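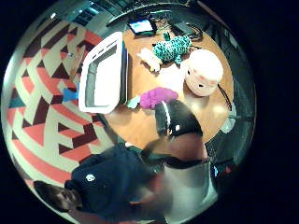 Search this site Enter keywords

2024-12-01
By Aurelio Ocampo

Toy-tidying machine still needs plenty of help, Fambridge visitors find

Putting soft toys in a tub is a job most parents would hand over tomorrow. On the evidence of an open day in Fambridge, they should hold off a while yet.

Relline, a small firm working on machines for the home, has spent the autumn teaching its system, Ornora, to clear a table of plush toys into a plastic bin. The firm says it has collected 500 recorded goes at the job, all done by people, and wants 1000 before it lets the software try a whole table unaided in public.

Visitors were shown a shorter test. Ornora was given 13 minutes and a handful of toys, and got two of them into the bin. One fluffy toy was picked up by its fuzz and dropped. A flatter one was pushed to the edge of the table and left there.

Tadeo Escobar, who runs the trials for Relline, said the result was better than it looked. "Soft things change shape every time you touch them," he said. "A mug is a mug. A teddy is a different problem each time you put it down."

That may well be so, but it is also what was said of folding towels, and the towels in my house are still folded by me. A round table with a bin already on it is kinder than most living rooms, where the toys are under the sofa and the bin is upstairs - full of something else.

Mrs Gunawardena, who had brought two grandchildren along, was not tempted. "They could do it faster," she said. "They won't, but they could."

Relline gave no price and no date for sale. A second open day is planned before the end of December.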